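Section 4: Sorting and storing loose cable 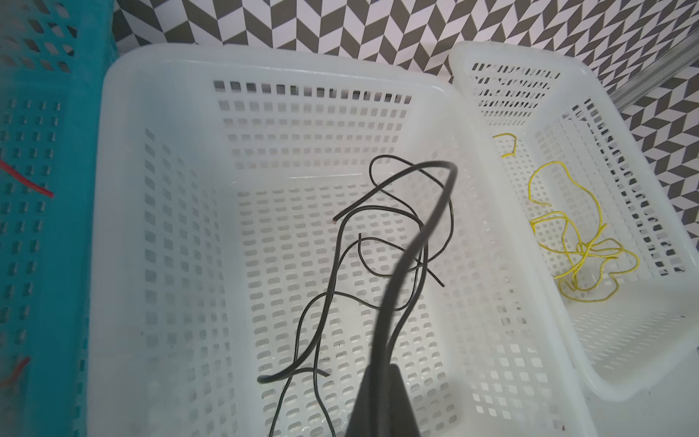

Figure 4-1. Black cable in the large white basket, with a teal basket to the left and a second white basket to the right.

The Denden storage set is supplied with three open plastic baskets. This section covers how to set them out and how to use them for cable offcuts, spare leads and short lengths left over from wiring work. Read Section 3 first if you have not yet unpacked the set.

4.1 Before you start

You will need:
The three baskets
Side cutters
A tape measure
Reusable ties (one bag, part 78, packed with the lids)
A marker and the label sheet

Caution: Unplug and disconnect every cable before sorting. Do not cut a cable that is attached to equipment or to a wall fitting.

Caution: Cut ends can have exposed strands of copper. Wear light gloves when reaching into a basket of mixed lengths.

4.2 Setting out the baskets

1. Clear a flat surface wide enough for all three baskets side by side.
2. Place the large white basket in the middle. This is the working basket, and all unsorted cable goes here.
3. Place the teal basket on the left for lengths you intend to keep.
4. Place the other white basket on the right for scrap.
5. Check that the baskets sit level and do not rock.

Note: If you are left-handed you may swap the two outer baskets. Mark the labels to match before you begin, as the two white baskets are easy to mix up once they are full.

4.3 Sorting

1. Tip the loose cable into the middle basket. Do not press it down.
2. Find a free end and lift it clear of the pile. Thick cable is stiff and will hold its bends, so start with that and leave the thinner lengths on the bottom until last.
3. Follow the cable back from the end with your other hand. Where it passes under another length, lift the upper one out of the way. Do not pull.
4. When the whole length is free, lay it out straight and measure it.
5. Inspect the jacket for nicks, flattened spots and sharp kinks.
6. If the cable is sound and longer than 13 inches, coil it as described in 4.4 and put it in the keep basket. Put anything shorter in the scrap basket.
7. Repeat until the middle basket is empty.

Caution: Stiff cable can spring back when it comes free of a tangle. Keep your face away from the basket while lifting.

Note: A rounded bend is not a fault. Cable that has been stored in a coil will keep its curve for some time and can still be used. Discard it only if the jacket has creased or split.

4.4 Coiling

1. Trim ragged ends square with the side cutters.
2. Hold one end between thumb and finger and form loops in the direction the cable already wants to bend.
3. Keep the loops the same size. For thick cable, make them as wide as the basket floor allows.
4. Fasten the coil with a tie on each side - two ties are enough for most lengths.
5. Write the length and type on a label and fold it over one of the ties.

Do not wind thick cable around your hand. The loops come out too tight and the jacket can crease.

4.5 Storing and emptying

Stack coils flat, heaviest at the bottom, and stop at the rim. The lids will not close over a heaped basket. Keep the baskets indoors and away from heaters.

Take the scrap basket to a metal recycling point when it is full. Ask whether the jacket has to be stripped first, as the rules differ from place to place.

The baskets can be washed by hand in warm soapy water. Let them dry fully before putting cable back in.

For replacement ties and lids, see the parts list in Section 6.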